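Bench notebook, Fanelley cell (two-arm tabletop)
June, started 8:30 in the morning 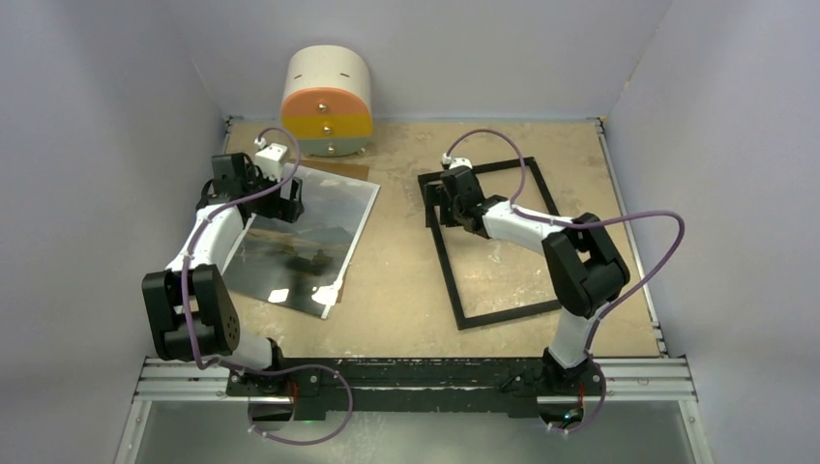
Came in to finish the cable work on the wrist cameras and ended up doing most of the overdue service on the cell as well. Writing it all in one entry so it can be found again.

Complaint from last week was the left wrist camera dropping out during long runs. The log has 17 dropouts over 345 episodes, all on the left side, none on the right. Every one of them falls in the part of the motion where the forearm is folded back and the wrist is turned in. The stream comes back by itself after a second or two, and the episode is useless by then anyway because the recorder marks it bad.

Swapped the two camera cables end for end at the hub first. Fault stayed with the left arm, so not the hub port. Then ran the left arm slowly through the fold by hand with the motors off and watched the stream. It dropped twice when the cable went tight across the elbow. No drop at all with the connector held down by a finger. So the cable was pulling on the plug at the camera housing, and the plug has some play in it now.

Left side, what I did:
Cut the ties on the forearm and at the elbow. Left the one by the base.
Cleaned the plug and socket, reseated it, checked that it clicks.
Let out more cable above the gripper so that it makes an arch and the plug sees no load when the wrist rolls.
Retied along the forearm link with the small pale ties, snug but loose enough to slide the cable through with two fingers.
Took the slack past the base and out over the front beam in one wide loop, then back under the mount.

Right side had no fault but I gave it the same treatment at the wrist. Its arch is tall and the loop goes out on the side by the right wall. With the arm swung all the way right the loop touches the wall but does not catch. I tried it a few times at low speed and then at run speed. Leave it unless it starts to rub through the jacket.

Note for anyone retying these: don't pull the ties down hard at the elbow. The gap between the plates closes up as the joint folds and it will pinch whatever is in there. The old cable on the Murstead cell died that way and we spent most of a day looking for it in software.

Base mounts. Checked the bolts on both. Left was fine. Right rear bolt took almost a quarter turn before it came up to torque. Put a paint mark on it, will look again after the next long block of runs. The black beam between the mounts is getting chewed up along its length, all cosmetic as far as I can tell. No movement in it when I lean on either arm. The aluminum rail sections on both ends are tight.

Status lights on both bases came up normally after power cycle. The thin red wires by the left base are still not tied to anything. Did not touch them today. They need a proper clip before someone hooks one with a sleeve.

Homing. Redid the home position on both arms since the right mount moved when I tightened it. Left came out within tolerance of the old values, kept the old ones. Right was off at joint 1, saved the new offset. Old file is still there with "pre-mount" in the name.

Gripper check. Opened and closed each one 30 times with nothing in it. Left is smooth. Right has a faint click near full close that I don't remember from last time. Pulled the finger screws, nothing loose, put them back with thread locker. Click is still there. It may be in the gear. Meléndez bench has a spare gripper motor if it gets worse.

Then ran the picture frame task as a shakedown. It is the best one for this, both wrists have to work over the table and the left one has to reach across to the sheet. Set out the black frame on the right and the picture sheet on the left, both turned a bit off square. Left the little three-drawer chest at the back, close to the back wall, where it has been for the drawer task. The left arm has to stay clear of it and I wanted to be sure the new cable arch does too. It clears.

Start pose is left gripper hovering over the upper left part of the sheet, right gripper at the upper left corner of the frame. Results after lunch:

First 5 runs at half speed, no dropouts.
Next 30 at full speed, no dropouts on either camera.
Two of those failed on the task itself. Both times the right gripper came down a little outside the frame and got no grip. Both were before I had reloaded the new offset for joint 1, my mistake. Fine after that.

The sheet is glossy and throws back bright white patches from the overhead light, mostly near its lower edge. It shows up in the recordings. Policy does not seem to care so far, but if somebody sees it hunting around near that edge, try the light before retraining anything. Fleltora sent a matte film sample a while ago, still in the drawer under the monitor.

Tabletop is scuffed and has whitish specks all over the open part. I wiped it down with a damp cloth before starting and most of them stayed, so those are in the surface. Fine to leave. If we replace the top, the earlier data will not match it, so that has to be decided for the whole project.

Still open:
Clip for the red wires, left base.
Right gripper click, listen again next service.
Paint mark on right rear bolt.
Order spare camera cables, same length, purple if they have it. We are down to one.
Update the setup sheet, it still shows the old cable path with the loop on the inside.

Cell is powered and parked, okay to use. 4:40 pm.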